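블로그 안전 점검표 (공개 전 및 정기 점검용)

대상 블로그: 드라루셀(Drarusel) 주방 기록
작성: 스타니스와바 보르코프스카(Stanisława Borkowska)
확인: 지텐드라 야다브(Jitendra Yadav)
점검일: 2025년 10월 31일 금요일
호스팅: 페스트브리지(Pestbridge)
테마: 올테로(Oltero)

표기 방법: 양호 / 보완 / 불량 / 해당 없음. 보완과 불량은 의견을 반드시 적는다. 지난 점검에서 불량이었던 항목은 의견 끝에 '재점검'이라고 쓴다.

1. 계정과 로그인

1-1. 관리자 계정 이름이 기본값이 아닌가
결과: 양호
의견: 설치할 때 만들어진 기본 계정은 삭제했다. 삭제 전에 그 계정으로 쓴 글의 작성자를 모두 옮겼다.

1-2. 관리자 계정 수가 필요한 만큼인가
결과: 보완
의견: 관리자 권한 계정이 2개를 넘지 않아야 하는데 세 개가 있다. 세 번째는 테마를 설치해 준 업체용으로 만든 것이고 작업은 끝났다. 편집자 권한으로 내리지 말고 삭제할 것.

1-3. 2단계 인증
결과: 양호
의견: 두 사람 모두 켜 두었다. 복구 코드는 인쇄해서 보관한다. 휴대전화 사진첩에 저장한 복구 코드는 지우기로 했다.

1-4. 비밀번호 재사용 여부
결과: 불량
의견: 호스팅 관리 화면과 블로그 로그인 비밀번호가 같았다. 점검 중에 호스팅 쪽을 바꿨고 블로그 쪽은 아직이다. 재점검.

1-5. 로그인 실패 횟수 제한
결과: 양호
의견: 기록을 열어 보니 실패한 로그인 시도가 115건 남아 있다. 모두 이미 삭제한 기본 계정 이름으로 들어온 시도다. 별도 조치 없음.

2. 백업

2-1. 자동 백업이 켜져 있는가
결과: 양호
의견: 매주 한 번, 새벽에 돈다. 글과 댓글, 업로드 폴더가 모두 포함된다.

2-2. 백업 파일이 블로그와 다른 곳에도 있는가
결과: 보완
의견: 지금은 페스트브리지 서버 안에만 있다. 서버에 문제가 생기면 원본과 백업을 함께 잃는다. 외장 디스크에 한 벌을 내려받고, 다음 달부터 점검할 때마다 갱신한다.

2-3. 복원을 실제로 해 보았는가
결과: 불량
의견: 해 본 적이 없다. 시험용 주소를 하나 만들어 가장 최근 백업으로 복원해 볼 것. 글 목록, 댓글, 사진, 메뉴 순서까지 확인한다. 1월 점검 전까지 끝낸다.
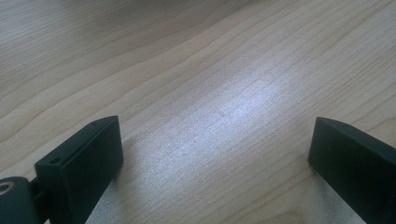
복원 시험은 방문자가 적은 시간에 한다. 시험용 주소는 검색 엔진에 잡히지 않게 막고, 시험이 끝나면 주소와 데이터베이스를 같이 지운다. 데이터베이스만 남겨 두는 경우가 많으니 호스팅 관리 화면에서 목록을 한 번 더 본다.

3. 플러그인과 테마

3-1. 업데이트가 밀린 것이 있는가
결과: 보완
의견: 설치된 플러그인은 모두 26개다. 대부분 최신이지만 문의 양식과 이미지 압축 플러그인이 밀려 있다. 이미지 압축 쪽은 업데이트 후 예전 글 몇 편을 열어 사진이 제대로 나오는지 볼 것.

3-2. 쓰지 않는 플러그인을 지웠는가
결과: 불량
의견: 비활성 상태로만 두고 지우지 않은 것이 많다. 꺼 둔 플러그인도 파일은 서버에 남으므로 점검에서는 설치된 것으로 본다. 방문자 지도, 눈 내리는 효과, 예전 공유 버튼부터 삭제한다.

3-3. 출처가 분명한가
결과: 양호
의견: 올테로 테마는 제작사에서 직접 구입했다. 구매 영수증과 라이선스 키는 메일함의 '블로그' 폴더에 있다.

4. 댓글과 문의

4-1. 스팸 차단
결과: 양호
의견: 첫 댓글은 승인 후 공개한다. 링크가 들어간 댓글은 모두 대기로 넘어간다. 대기함은 월요일마다 비운다.

4-2. 개인정보가 댓글에 드러나 있는가
결과: 보완
의견: 가와구치(Kawaguchi) 밥솥 사용기 글에 전화번호를 남긴 독자가 있다. 번호 부분만 지우고 댓글은 그대로 둔다. 당사자에게 메일로 알린다.

4-3. 문의 양식이 필요한 항목만 받는가
결과: 양호
의견: 이름, 메일 주소, 내용만 받는다. 생년월일 칸은 지난번에 없앴다.

5. 글과 사진

5-1. 사진의 위치 정보 제거
결과: 보완
의견: 최근 글은 업로드할 때 자동으로 지워진다. 설정을 바꾸기 전에 올린 사진은 그대로다. 집에서 찍은 사진부터 다시 올린다.

5-2. 인용과 사용 허락
결과: 보완
의견: 1973년에 나온 요리책에서 조리법을 옮겨 적은 글이 있다. 책 이름과 쪽수는 적혀 있지만 설명 문단을 거의 그대로 썼다. 설명은 직접 다시 쓰고, 책의 삽화를 스캔한 파일은 허락을 받을 때까지 내린다.

5-3. 광고와 협찬 표시
결과: 양호
의견: 제품을 제공받은 글은 첫 문단에 표시되어 있다. 글 끝에만 적힌 예전 글도 이번에 모두 옮겼다.

5-4. 깨진 링크
결과: 보완
의견: 소개 페이지의 링크 두 곳이 열리지 않는다. 하나는 주소가 바뀌었고 하나는 사이트가 없어졌다.

6. 주소와 인증서

6-1. 도메인 자동 연장
결과: 양호
의견: 켜져 있다. 결제 카드 유효기간도 확인했다.

6-2. 보안 인증서
결과: 양호
의견: 자동 갱신된다. 휴대전화와 컴퓨터에서 모두 경고 없이 열린다.

6-3. 도메인 연락처 메일
결과: 불량
의견: 더 이상 쓰지 않는 메일 주소로 되어 있다. 만료 안내가 그쪽으로 간다. 오늘 변경 신청을 했고 확인 메일을 기다리는 중. 재점검.

7. 조치 담당

보르코프스카: 1-2, 1-4, 4-2, 5-1, 5-2, 5-4
야다브: 2-2, 2-3, 3-1, 3-2, 6-3

확인자 의견(야다브): 3-2를 먼저 하고 3-1을 한다. 지울 플러그인까지 업데이트할 필요는 없다. 작업 직전에 수동 백업을 한 번 받아 두고, 파일 이름에 날짜를 넣을 것. 1-4는 오늘 안에 바꾸고 나에게 메시지를 남겨 주기 바란다.

다음 정기 점검: 1월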